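Furnishing Work Rooms
Unit 5: Table surfaces and the wall behind them
Tomos Foulkes, Nadell School of Interiors
Handout for the September group

Bring your notes from Unit 4 (daylight and lamps). We will use the same room plan.

1. Scope

This unit covers the top surface of a work table and the wall it faces. Legs, frames and seating are in Unit 6. By "work table" I mean any table where a person handles things for more than a few minutes at a time: sorting, folding, sewing, assembling, wrapping. Dining tables follow different habits and we leave them out.

2. Color of the top

Most clients ask for white. White shows every crumb, which some of them want, but under a strong ceiling light it is tiring to look at for a whole afternoon. The usual alternatives are pale beige, light gray and mid-tone wood. Pale beige is the easiest to live with beside a white wall. The two are close enough that the room stays light, and different enough that you can see where the table stops.

Dark tops hide stains and show dust. They also make dark tools hard to find. In the Brundel sewing room project (plan on the shared drive) the client went from a near-black top to a cream one and kept everything else, including the lamps. Compare the two sets of sketches before class.

Think about what will be put down on the surface. A strong color such as red stands out on beige without any help. Cream paper, natural string and unbleached cotton do not. If the client works mainly in pale materials, either choose a darker top or plan for a colored mat.

3. Finish

Gloss: wipes clean, reflects lamps, shows fingerprints.
Satin: a fair compromise, and what most ready-made tops come in.
Matte: soft reflections, kind to the eyes, can mark if dragged over with metal or grit.

A matte top will still look brighter in some parts than in others. This is a gradient and it is normal. Clients sometimes report it as a fault in the finish. Walk to the other side of the table and look again — if the bright area moves, it is light. If it stays where it was, check for wear or cleaner residue.

4. Size and reach

Draw the top to scale and mark the area a seated person can reach without leaning. On a deep table the back strip falls outside it. That strip is fine for storage trays and poor for anything used constantly. Our default depth for a one-person table is 70 cm. Go to 100 cm only where large flat pieces are handled, such as cloth or posters, or where two people face each other.

Leave at least 20 cm of clear top on each side of the main working area. Students tend to skip this on paper and then find there is nowhere to set down scissors.

5. The wall

Plain walls behind a work table are often treated as unfinished, and the first thing a client does is hang a shelf. Ask them to wait a few weeks. A plain wall makes a small room feel deeper and keeps attention on the table. If storage is needed, try the side wall first.

A white wall never looks evenly white. Expect it to turn slightly gray toward the corners and away from the lamp. When you judge a paint sample, tape it in the corner as well as at the center. The Poveck swatch cards in the Nicholas Room are good for this; please put them back in order.

Where the top meets the wall, decide early whether the table touches or stands off. Touching gives a clean line and stops pencils from rolling down the back. Standing off lets cords through and makes cleaning possible. Either way, draw it. A straight far edge makes any tilt obvious, so check level after the table is in place.

6. Care

Dust with a dry cloth, then a damp one. Mild soap for grease. No scouring pads on matte finishes. Test any spray cleaner on the underside and leave it overnight. Felt pads under lamps and heavy trays.

7. Exercise

Choose a work table you have access to. Measure the top, and note its color and finish. Put one strongly colored item and one pale item on it and look at both from the seated position, once in the morning and once under artificial light. Write roughly a page on what you noticed, with a sketch of the table and the wall behind it. Hand in at the start of Unit 6.
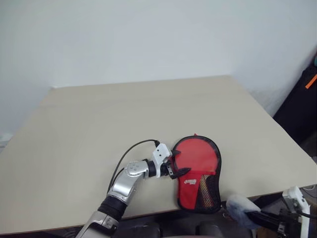

Fig. 1. Pale beige matte top in front of a plain white wall, with a red object on the table (sections 2, 3 and 5).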